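Stop Your Grasp Planner From Picking the Blanket

By Lorna Cowie
Oct 8, 2024

By now you have a depth image, a segmenter that finds objects most of the time, and a planner that is very sure of itself. In testing, ours once ranked a printed flower as the best grasp on the table. These are the steps that cured it, in the order I wish I had done them.

Step 1. Turn off color for the first pass. Patterned cloth is full of strong edges, and a color segmenter will hand you every one of them as an object. Fit a plane to the depth points, throw away anything within 3 millimeters of it, and see what survives. Cloth has wrinkles, so fit in patches. One plane across a whole bed is wishful thinking.

Step 2. Bring color back, but only inside the blobs that survived. In Druteo this is the mask_then_split option, which is off by default for reasons known only to whoever wrote it. (I wrote it.)

Step 3. Sample grasps. We draw 3,000 candidates per view and keep the ones where both fingers reach past the object's widest point without going through the cloth. Expect to lose most of them. On our last test view 292 made it.

Step 4. Treat holes as holes. A ring or a bracelet is mostly air, and a planner that fills in the outline will happily aim for the center and close on nothing. Keep the mask open and score contact on the band itself.

Step 5. Check for overlap before you commit. If two masks touch, merge them, mark the pair as tangled and drop its score. The planner should take the loner first — it has earned an easy one. 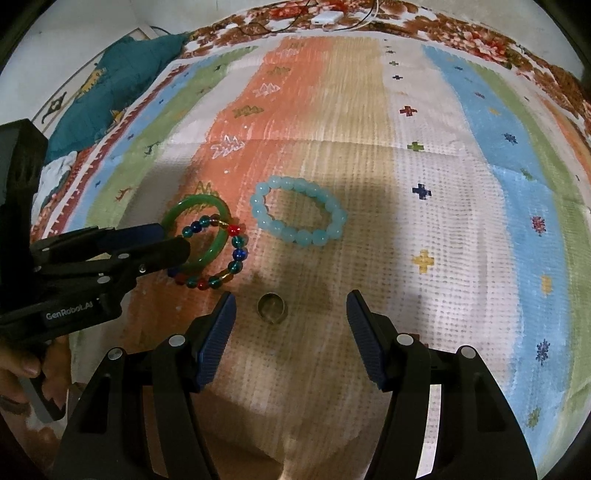
Manipulation Software Team, Rennie Lab

The small metal ring between the blue grip pads is the loner here. The jade bangle and the beaded bracelet looped over it get merged and sent to the back of the line. Note the gripper's shadow on the pale stripes too: run Step 2 without Step 1 and it may well come back as an object.

Step 6. Replan after every pick. Cloth moves, and yesterday's heights are fiction.

Comments

Keir Sutherland: Does the patch fit cope with a pillow at the edge of the view? Mine calls it a hill and tries to pick it.

Lorna Cowie: Cap the blob size. Then it's a hill you ignore.

Merle McKinnon: Set the patches to 5 centimeters and my phantom flowers went away. Now it only wants the buttons.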